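Retska Teaching-by-Demonstration Project
Interim report to the Sarmiento fund, second reporting period
Prepared by Adoración Alcaraz

1. Work covered by this report

The period was given over to work package 2, in which an operator teaches the arm to pick up and place wooden blocks by driving it from a leader arm on a separate bench. No task code is written for the blocks themselves. The policy is trained only on what the operator did: joint positions, finger opening, and the pictures from the wrist camera.

Work package 1 (cabling, calibration, safety sign-off) was closed before the period began and is mentioned here only where it has affected later work.

2. Method of demonstration

Each demonstration starts with the arm at its rest position and the fingers open. The operator brings the fingers down on either side of the chosen block, closes them low on its sides, lifts, carries and releases. A demonstration ends when the fingers are clear of the block again. The operator may watch the table directly or use the wrist view on the monitor, but must keep to one or the other for a whole session. We brought in this rule in June, after finding that operators who switched between the two tended to pause in mid-approach, and that the trained policy copied the pause.

The blocks differ in size, colour and grain. Tall blocks were left out of the first sessions and added later. They are harder to teach because a small sideways error at closing tips the block before both pads are in contact. Operators now close in two stages, with a short hold at first touch.
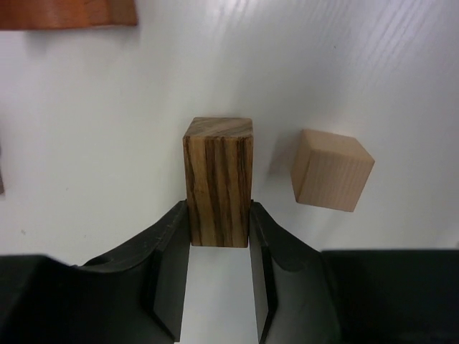 Figure 1. Wrist view with the striped tall block between the finger pads; a pale cube stands to its right.

The low grip was chosen for the tall blocks after trials at mid-height. Gripping at mid-height gives a steadier lift, but the fingers then hide the top face from the wrist camera for part of the approach, and the policy loses the cue it needs for turning the wrist. With a low grip the top face stays in view. The price is a block that can lean during fast moves, so the carry speed has been cut for this class of block. We have not yet tested whether the slower carry is needed in every case.

3. Operators and training time

Six operators have now completed the induction. Two had used a leader arm before. The induction consists of free movement, then single-block picks, then picks with other blocks standing nearby. Sessions are limited to the morning, finishing by 11.30, as the afternoon is kept for training runs and maintenance.

Differences between operators are larger than we had planned for. The main difference lies in the approach path. Some come straight down over the block, others slide in low from the near side. Both work when driven by hand. When the two styles are mixed in one training set, the policy sometimes starts on one path and finishes on the other, and the fingers close short of the block. Encarnación Sotomayor has written a one-page guide which asks for the vertical approach throughout. Demonstrations recorded before the guide have been kept, but are marked and left out of the current training set.

4. Quality of recordings

Every recording is reviewed before it is accepted. Reasons for rejection, in order of how often they occur, are:

Block touched by the outside of a finger before the grip
Operator correction of more than one second during the carry
Lost messages between leader and follower
Fingers not fully open at the start

The third of these was traced to the network switch supplied under work package 1. It was replaced, and the fault has not come back.

Rejected recordings are not deleted. Milagros Carretero has proposed using those with late corrections as examples of recovery, and a small trial is planned for the next period.

5. Open-hand segments

The original plan trimmed away the parts of each recording in which nothing is held. This saved storage and shortened training. It also meant the policy had seen very little of the approach, and on the test bench it hesitated above the table or closed on nothing. The trimming has been stopped. Approach and retreat are now kept in full, and the operator is asked to keep the fingers wide open until both tips are level with the lower part of the block.

A second set of recordings, made with no pick at all, covers plain movement over the table with the fingers apart. These were added so that the policy has examples of an open hand that should stay open. 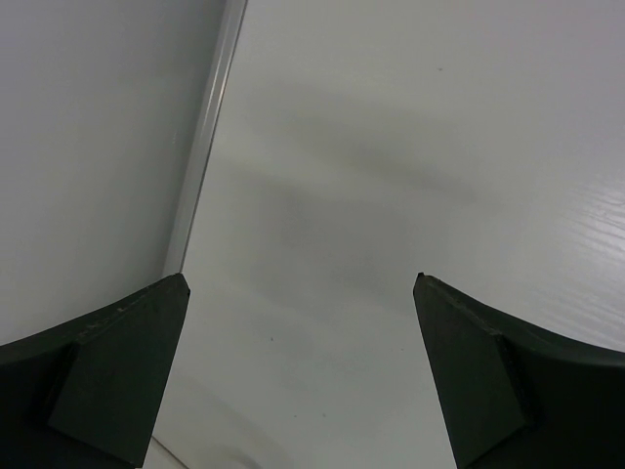
Soledad Urquijo: I am not convinced the no-pick recordings should carry the same weight as the rest. If there are too many of them the policy will learn that waiting is a safe answer, and we will be back to the hesitation you describe. Please report the next results with and without them.

The comment is accepted. Both versions will be trained from the same starting point and tested on the same block layouts, and the results will be given side by side in the next report.

6. Delays and changes

Delivery of the replacement finger pads from Nornusa was late by 11 working days. Demonstrations went on with the existing pads, but the comparison of pad materials has been moved to the next period. There is no effect on the end date.

The planned visit to the Vilthorpe site did not take place. Purificación Pastor will arrange a new date once their leader arm has been calibrated. Until then, the question of whether demonstrations recorded here can be used on their bench remains open.

7. Spending

Staff costs are in line with the plan. Equipment spending is slightly under, owing to the late pads, and we ask that the unspent amount be carried forward under the same heading.

8. Next period

Train and compare policies with and without the no-pick recordings.
Carry out the pad comparison.
Repeat the tall-block trials at the higher carry speed.
Start demonstrations with two blocks placed in sequence.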